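**Bag sealing with adhesive tape** is the closing of a plastic bag by folding over its mouth and fixing the fold with a strip of self-adhesive tape. It is used in shops, post rooms, kitchens and small packing businesses, mostly for light goods that do not need a heat seal. The work is usually done on a flat table with a tape dispenser within reach.

## Materials

The bags are most often thin polythene, clear or coloured. Glossy film takes tape well if it is clean and free of dust. Very thin film creases easily, and the creases can leave small channels under the tape through which air or moisture gets in. Paper bags may be closed in the same way, though the tape cannot be lifted again without tearing the surface.

Clear tape is the usual choice. It is sold on rolls for hand-held or desk dispensers, both of which have a toothed metal edge for cutting. Coloured and printed tapes are used where the closure is meant to show, as on shop bags that have already been paid for.

## Method

The filled bag is laid down or stood up and the spare air is pressed out. The top is then folded over, once for a light closure or twice for a firmer one, and the fold is flattened with the fingers. A strip of tape is drawn from the dispenser, cut, and laid across the fold so that part of it grips the folded edge and part grips the body of the bag. It is pressed down from the middle outwards.

Tape put on a bunched or uneven rim tends to wrinkle. A small wrinkle does little harm, but one that runs from edge to edge of the strip weakens the hold.

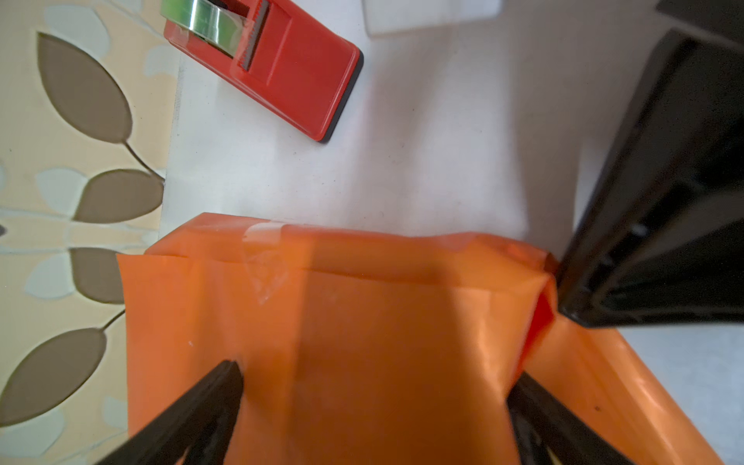 *Clear tape on the upper rim of an orange plastic bag, with a red tape dispenser on the table behind.*

Tape may also be put along the rim before the bag is filled. In this case it stiffens or mends the edge and does not close the bag. Packers at the Lacson works, which supplied seed and bulb merchants, taped the rim of every bag before filling it, a practice described by Fedir Hrytsenko in his notes on hand packing. The same notes give 5 cm as the usual length of strip for a small bag.

## Work surface and storage

A pale, smooth table is preferred, as offcuts of clear tape are easier to find on it and do not stick fast. Boxes and bags waiting to be handled are kept towards the middle of the table. Tools and small parts may be hung above the surface in a wire basket, leaving the table clear for folding.
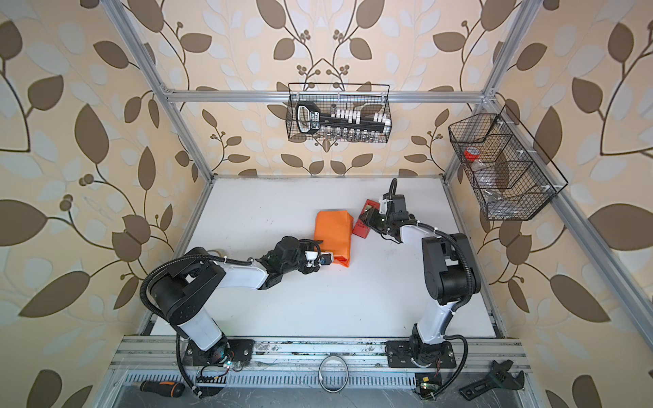

*White packing table with an orange package and an upright red box; a black wire mesh basket hangs at the back.*

Wire baskets let the contents be seen from the front. Narrow items such as vials are generally stood upright in a row, and larger tools are laid flat.

## Strength and reopening

A taped fold is weaker than a heat seal and is not airtight. Nestor Panganiban compared the two in a trial for the packaging firm Toria, using 3462 bags stored for 15 weeks. Double folds stayed shut more often than single ones, and most failures began at a corner where the tape had been laid over a crease.

Many packers turn under the last few millimetres of the strip to make a tab, so that the bag can be opened without a knife. Bags closed in this way can be taped again, normally with a fresh strip placed beside the old one.

## See also

- Heat sealing
- Parcel tape
- Tape dispenser
- Twist tie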